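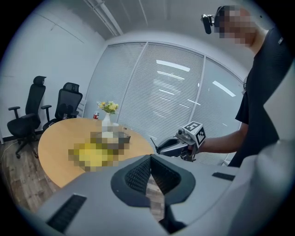 The Friday we lost 319 recordings

So, the grippers. If you read my April post you'll know I was feeling very smug about how well they were going (two people, one table, a vase of flowers, what could possibly go wrong?). Well, the clocks went wrong.

Each hand-held gripper stamps its own recordings, and a bit of software we call Urkach lines the two up afterwards. It had been doing that happily for weeks. Then on Friday Triin Mockus was playing a few back and asked me why one gripper seemed to be closing before its hand had got anywhere near the table. I said it was probably her laptop. It wasn't her laptop!

One of the two was running 300 milliseconds behind. That doesn't sound like much, but a robot arm trained on that sort of thing will shut its fingers on thin air, or worse, shut them late on something it's already knocked over. We had nearly 1000 recordings by then and 319 of them were bad.

Volodymyr Onyshchenko found the cause while I was making tea. An update had switched off the clock check at start-up, and the warning went to a log file that none of us reads. I was the one who'd installed the update, so that was a nice moment for me.

We've put the check back, and now the thing refuses to record at all if the clocks are more than 50 milliseconds apart. It also beeps. Triin hates the beep, and I'm quite fond of it.

I did try shifting the bad ones back into line, but the delay drifts as you go along, so they're all in the bin. We start doing them again on Monday, and I'm bringing biscuits.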